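Chapter 4
Showing a Robot What to Do

In the first three chapters, the robot moved because someone had written down where it should go. A programmer chose the points, set the speeds, and worked out what the hand should do at each stop. That method works well for parts that always arrive in the same place. It works poorly for a job such as stirring a drink, where the cup may stand anywhere on the table and the right motion is hard to put into numbers.

This chapter covers a second method, called teaching by demonstration. A person performs the task through the robot, the robot records it, and a program learns from the recordings. The person need not know how to write code. What the person does need is a steady hand, some patience, and a clear idea of what a finished task looks like.

After working through this chapter, you should be able to:
describe the difference between hand guiding and remote control;
plan a set of demonstrations for a simple tabletop task;
decide which recordings to keep and which to throw out.

4.1 Two ways to demonstrate

In hand guiding, the teacher takes hold of the arm and moves it. The motors are set so that they carry the arm's weight but offer little resistance. The teacher feels contact directly, so a spoon touching the side of a cup is noticed at once. The drawback is that the teacher's own arms and body are close to the work and may block the camera's view.

In remote control, the teacher stands or sits away from the robot and moves a controller. This may be a joystick, a handheld tracker, or a smaller copy of the arm — the Gatel arm used in our exercises comes with one of these. The robot follows the controller's movements. The camera has a clear view, but most of the sense of touch is lost. New operators tend to press too hard or stop too early, and they need practice before their recordings are worth keeping.

4.2 A running example

Throughout the chapter we return to one task, taken from the Huanca practice set: pick up a spoon, stir a cup of coffee, and put the spoon back on its rest. The set holds 100 demonstrations, all made by remote control. Of these, 58 were kept for the first round of training and 9 were set aside for testing. The remaining recordings appear in the exercises, where you will judge them yourself.

The task looks easy, and for a person it is. For the robot it has several hard parts. The spoon must be gripped firmly enough that it does not turn in the fingers. It must enter the cup without striking the rim. The stirring must be gentle, and the return must leave the spoon balanced.

4.3 Setting up the workspace

Before recording, clear the table of anything the task does not use. Raise the spoon on a rest so the fingers can close on the handle without scraping the table. Fix the camera in place and do not move it until the session is over. Between demonstrations, shift the cup and the rest by a small amount — a program trained on a single layout will often fail on any other. Move the arm out of the camera's view before you start each recording, so that the first image shows the objects plainly. 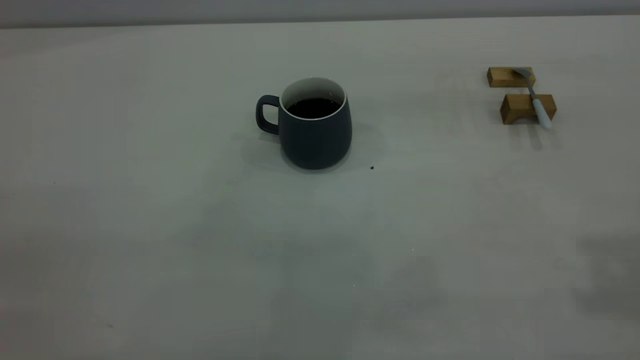 Write down the starting layout in the session log, along with the operator's initials and the number of the attempt. If a demonstration goes wrong partway through, mark it as failed and return everything to the start before trying again. Do not erase it. Failed attempts are used in Section 4.6, where we look at how a program can learn to recover from a bad grip.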